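Bent pins on the CPU removal step, and what the force log did not show

I have been putting off writing this up because the fault was partly mine. The cell has been back in service long enough that I trust the fix, so these are the notes.

Background for anyone who has not read the earlier posts. The cell at Brestska takes desktop towers apart down to the board level. Memory comes out, the CPU comes out, both go into the fixture tray, and then the same parts go back in. The point of the project (Navach, in the paperwork) is to find out whether used machines can be checked and refitted without somebody doing it by hand. Teodoro Montes owns the task scripts. I own the fixtures, the calibration, and the safety configuration, so when a part gets damaged there are only two people to ask.

On a Sunday in November we had a run end with three bent contacts in the socket. The arm did not fault. The protective stop did not trip. The log said the step completed. Teodoro found the damage because the machine would not post after reassembly, and he pulled the CPU again and put a loupe on it.
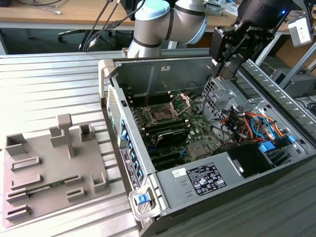
The cell with the tower open, socket frame up and a memory module in the tray.

First, what the sequence is supposed to do. The arm moves to a clearance height over the socket, descends slowly to a pre-grasp height, closes on the two edges of the heat spreader, and lifts straight up. There is a force limit on the descent. Any contact above the limit is treated as a collision, and the arm retracts along the path it came in on. The tray position is taught once. The tower position is corrected at the start of each run from a camera measurement of the board.

The first theory was that the gripper had dropped the part. A CPU let go a short distance above a socket can land on a corner, and a corner will bend pins. It was a reasonable theory. Grip width was logged through the whole lift, however, and it stayed constant. If the part had slipped out, the fingers would have closed further. They did not.

The second theory was that the descent had been off to one side and a fingertip had gone into the socket. This was closer to the truth but wrong in the details. I replayed the descent with no CPU present and a sheet of modeling clay over the contacts. There were no marks in the clay. I repeated it 30 times and still found nothing. The descent was fine.

What I should have looked at sooner was the retract.

When the force limit is tripped during the descent, the script backs off and tries again. On the bad run it had tripped once, on the edge of the metal retention frame, which had not been lifted all the way and was sitting a little low. The arm retracted, waited, re-measured, and came down again. The second attempt worked. But the re-measure step wrote a new board offset, and the retract path after the grasp was still computed from the old one. So the arm closed on the part using one set of numbers and lifted using another. The difference was a fraction of a millimeter at the part. With the CPU still down in the socket, the first bit of the lift went slightly sideways, and that dragged the underside across the contacts.

The force log did not show it for two reasons. The limit was only armed on the descent. And the log was filtered, with a window of 200 milliseconds, so a short sideways load was averaged down until it looked like noise. I had set that filter myself, months earlier, to make the plots easier to read. The plots were indeed easier to read.

I want to be careful about the word "safety" here. No person was at risk. The speed in that zone is low, the protective stop is on a separate channel that we did not touch, and the people-related limits behaved as configured. What failed was part protection, and we had let ourselves treat the two as one thing. The collision limit had been chosen with hands in mind. A limit that is right for a hand is much too generous for a socket contact. We had no separate limit for the parts.

The changes, in the order they were made:

The offset is now read once per attempt and passed to every move in that attempt, including the retract. If a re-measure happens, all the moves are rebuilt. Teodoro did this in an afternoon and then spent two days finding the other places where the old offset was still being used. There were four. One of them was in the tray approach and had been covered up by the chamfer on the pockets.

The force limit is armed in both directions and on the side axes too. For the first part of the lift it is set far below the normal value. Once the part is clear of the socket it goes back to the normal value, or the arm would stop on its own cable drag.

The raw force signal is logged next to the filtered one. It makes the files bigger. A full run went from 420 megabytes to roughly 600, and we have the disk for it.

The retention frame is checked before the descent. If it is not fully up, the run stops and asks for an operator. I had wanted the arm to push the frame up by itself, and Teodoro talked me out of it. He was right, given that the fault began with the arm touching the frame.
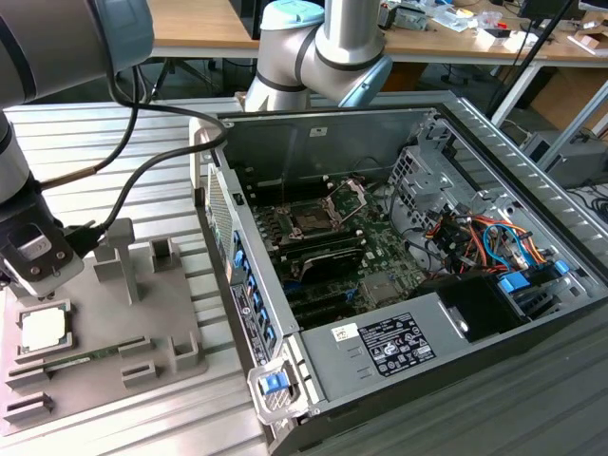

The tray needed attention as well, although it had nothing to do with the bent contacts. While chasing the offset I measured every pocket again and found that the long memory slot had opened up with wear. A module could sit with one end slightly proud of the other. The gripper would still pick it up, but the module then arrived at the board a little tilted, and we had been blaming the insertion script for the failed seatings. I printed a new tray with the slot tightened and the lead-in angle unchanged. Seating failures went down. I do not have enough runs on it to give a rate, so I am not going to give one.

Cables took up most of another day. Any cable that hangs from a wrist puts a load on the force reading, and the load changes with pose. We zero the sensor at the clearance height, which removes most of it, but the bundle still moves during the descent. With the old generous limit this did not matter. With the new one we got false stops, nearly always in the same corner of the workspace. I rerouted the bundle, gave it more slack at the wrist, and moved the zero point lower, just above pre-grasp. The false stops went away except for one, which I believe was somebody leaning on the table. The table is aluminum profile and it transmits everything.

Somebody at Chareonsuk, where a similar cell is being built, asked me whether a suction tool would have avoided the problem. For the lift, probably. A cup on the heat spreader has some give to it and would have taken up a small sideways error. It would also have hidden the wrong offset for a lot longer. We may try one later on. I would not have wanted it in place while this bug was still in the code.

Some things I would do differently, for those building something like this:

Log raw. Filter when plotting. This is standard advice, and I have given it to other people.

Test the retry path on purpose. All of our acceptance runs had been clean runs, where the first attempt succeeded and the retry code was never entered. We now have a test that props the retention frame low so that the check has to catch it, and a second test, with the check disabled and a scrap board in the case, that forces a retry and then looks at the lift. It runs before any script change goes onto the cell.

Keep the scrap boards. We had thrown out a box of them the month before, to clear shelf space, and then had to ask Wamer for more. They sent five, two with sockets already ruined, which is fine for path tests and no use for contact tests. Mark them as such in permanent ink.

Do not take "step completed" in a log to mean that the step was good. Ours meant that the last move had finished and the grip width was inside its band. I have renamed the message to "moves finished", and there is now a separate line for the result of the inspection, which stays blank until an inspection has been done. It is blank quite often. We still do the socket inspection by eye, and the next job is a camera check at an angle low enough to catch a contact that is out of line. The lighting is the hard part of that. The retention frame throws glare straight back at most of the angles I have tried, and a diffuser large enough to help gets in the way of the arm.

The damaged board was repaired with a needle and a good deal of patience. Two of the contacts came back properly. The third snapped, so the board went into the scrap box with the others.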